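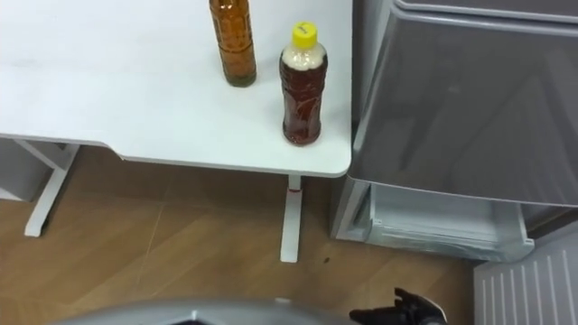

お客さんに飲みものを出すのはもうやめませんか、とナスリン・ショジャイさんはお便りに書いてこられました。前回この欄で、打ち合わせに来てくださる方にはせめてお茶の一杯くらいお出ししたい、というようなことをわたしがのんきに書いたものですから、それに対するお返事です。便箋にびっしりと、それでいて少しも怒ったところのない文章で、出すほうは湯をわかし、茶碗を温め、好みを気にし、出されたほうは喉がかわいてもいないのに飲み、飲み終えたら終えたで、もう一杯と言われはしないかと気をもむ、あれはお互いに疲れるだけの儀式ではないでしょうか、と続いていました。

読みながら何度もうなずいてしまいました。うなずいておいて反対の文章を書くというのも妙な話ですが、今日はそのお返事のお返事を、少し長くなりますけれど書かせてください。

まず、ショジャイさんのおっしゃる疲れには、身に覚えがあります。わたしは若いころ、Wudlowという小さな会社で事務をしておりました。入って最初に教わったのが帳簿でも電話でもなく来客のお茶で、どの湯呑みは社長のお客さま用で、どの湯呑みは業者さん用で、と細かく分かれているのです。業者さん用のほうが縁が欠けにくくて、わたしはずっとそちらのほうがいい湯呑みだと思っていました。お盆を持ってノックをして、話の切れ目を見はからって入るのですが、話に切れ目などそうそうありません。ドアの前で立っているうちにお茶がぬるくなり、いれ直しに戻ると、今度はお客さまがお帰りになるところだったりします。しかもこの役目は、どういうわけか女の社員にしか回ってきませんでした。あれを懐かしいとは思いませんし、若い方に同じことをしてもらいたいとも思いません。お茶出しの当番がなくなった職場の話を聞くと、よかったなあと心から思います。

ですから、決まりとしてのお茶出しをやめましょうという話でしたら、わたしは両手を挙げて賛成します。ただ、そこから先の、飲みものを出すこと自体をやめてしまおうというところで、どうしても足が止まってしまうのです。

Omomdenに越してきて12年になります。越してきた年の十月、荷ほどきもろくに済んでいないところへ、隣のソウダーベ・ザレイさんにごあいさつにうかがいました。タオルか何かをお渡ししたらすぐ失礼するつもりで、上着も着たままでした。ところがザレイさんは、わたしが名乗り終わるより先に台所へ入ってしまわれて、奥からやかんに水を入れる音がするのです。こちらは靴を脱いだものか脱がないものか、玄関で困ってしまいました。どうぞ、とも、上がっていって、とも言われていないのですから。でも水の音を聞いてしまったら、もう帰るわけにはいきません。

そのときいただいたのは小さなガラスのコップに入った紅茶で、角砂糖が受け皿に添えてありました。熱くて、しばらく持てないのです。持てないから置いて待つ。待つあいだに、ごみの集積所の場所ですとか、風の強い日は裏の木戸を縛っておくとよいですとか、そういうことをぽつぽつ教えていただきました。正直に申しますと味のほうはあまり覚えていません。覚えているのは、コップが冷めるのを二人で待っていた時間のことです。

お茶を出すというのは、飲ませることよりも、冷めるまでのあいだ居てもいいですよ、と相手に渡すことなのだろうと、わたしは思っています。「ゆっくりしていってください」と口で言われても、どのくらいがゆっくりなのか、言われたほうには見当がつきません。五分なのか、一時間なのか。ところが一杯のお茶があれば、飲み終わるまでという、なんとなくの長さが目の前に置かれます。長居をしたくない人はさっさと飲めばいいし、話したいことのある人は最後のひと口を残しておけばいい。うちの母などは、底にほんの少しだけ残したまま二時間でも話せる人でした。

そう言いますと、それなら熱いお茶でなければ駄目なのか、と訊かれそうですね。これがそうでもないのです。

わたしは月に一度、Nirkeckという貸し部屋で開かれる読書の集まりに顔を出しています。そこは流しがないものですから、飲みものはみんな買ってきたペットボトルです。最初のうちは味気ないなあと思っていました。せっかく人が集まるのに、めいめいがふたを開けて、めいめいがふたを閉めて、と。ところが何度か通ううちに、これもなかなかよいものだと考えが変わってきました。ふたができるというのが、いいのです。飲みたくなければ飲まなくていい。開けずに鞄に入れて帰っても、だれも気を悪くしません。湯呑みのお茶を残すと、残した跡がそのまま机に残ってしまいますが、ペットボトルなら「お持ちくださいね」で済みます。ショジャイさんのおっしゃる、喉がかわいてもいないのに飲むという苦しさは、あのふた一つでずいぶん軽くなるのではないでしょうか。

これを手抜きだと言う方もいらっしゃいます。わたしの叔母もそうでした。急須を使わないのはおもてなしのうちに入らない、と亡くなるまで申しておりました。でもその叔母のお茶は、叔母がすっかり疲れていて、出てくるころには口数も減っているようなお茶だったのです。お菓子を切らしていることを何度も謝られて、こちらも何度も首を振って、それで帰り道にどっとくたびれる。叔母のことは大好きでしたけれど、あれなら買ってきたものをどんと置いて、いっしょに座っていてほしかった。台所に立っている時間が長いほど心がこもっているという考え方には、わたしはどうしても同意できません。

お金のことも少し書きます。読書の集まりでは飲みものとお菓子の代をひとり900円、半年分まとめて先にお渡ししています。これが高いか安いかで一度話し合いになったことがありました。水筒を持ってくる人からすれば、飲まない分まで払うのはおかしい、というのです。もっともなご意見で、いまは水筒の方からはいただいていません。それでもその方の席にも、お菓子は同じように配られます。わたしはこのやり方が気に入っています。お金の筋は通して、お菓子の筋は少しゆるめておく。きっちりしたい方には落ち着かないかもしれませんが、人が集まるところには、こういうゆるんだ縫い目がどこかに要るように思います。

それから、断る側のことも。ショジャイさんのお便りのなかで、わたしがいちばん長く考えこんだのは、「断ると、人まで断ったような気持ちになる」という一行でした。これは本当にそうで、出す側がよほど気をつけなければいけないところです。お薬の都合で飲めない方もいれば、日の出ているあいだは口にしない時期の方もいる、帰りのバスが長いから控えておきたいという方もいる。わけをいちいち言わせるのは酷です。わたしは訊き方を変えました。「お茶、いかがですか」と訊くかわりに、「わたしは飲みますけれど」とだけ言って立ち上がることにしています。すると、じゃあわたしも、という方と、どうぞどうぞ、という方に自然に分かれて、どちらもさっぱりしています。自分が飲みたくないときにもこれを言ってしまうので、お腹はすこし水っぽくなりますけれども。

出したものが手つかずで残っても、がっかりしないというのも大事なようです。これは訓練が要ります。わたしもまだ下手で、お客さまが帰られたあと、口のつけられていない湯呑みを見ると、濃すぎたかしら、と考えてしまいます。ザレイさんにその話をしたら、あの人は笑って、残ったら植木にやるのだと言っていました。うちの植木にも真似してやってみましたが、それがよいのか悪いのか、葉の様子からはさっぱりわかりません。

近ごろは、どこへ行っても用件が早く済むようになりました。Sadeghiの窓口も番号を呼ばれてから終わるまであっという間で、それはたいへんありがたいことです。役所や銀行でお茶を出してほしいとは、わたしもまったく思いません。けれど、早く済ませる用事がこれだけ増えたのですから、家や小さな集まりの席くらいは、済ませ方が遅くてもいいのではないでしょうか。飲みものは、その遅さをだれのせいにもせずに引き受けてくれます。まだ残っていますから、と言えばもう少し座っていられるのです。

ショジャイさん、やめませんかというお誘いには、そういうわけで半分だけお応えします。当番も、湯呑みの格付けも、おかわりの押し問答も、どうぞ全部やめましょう。残りの半分は、もしいつかこちらへいらっしゃることがあれば、そのときに。駅からの坂がなかなか急なので、着くころには喉がかわいているかもしれませんし、かわいていなければそのままお座りください。わたしはたぶん、飲みますけれど。

次回は、いただきもののお菓子の箱をいつまで取っておくか、について書くつもりでいます。箱の話は長くなりそうなので、お便りは早めにお寄せいただけると助かります。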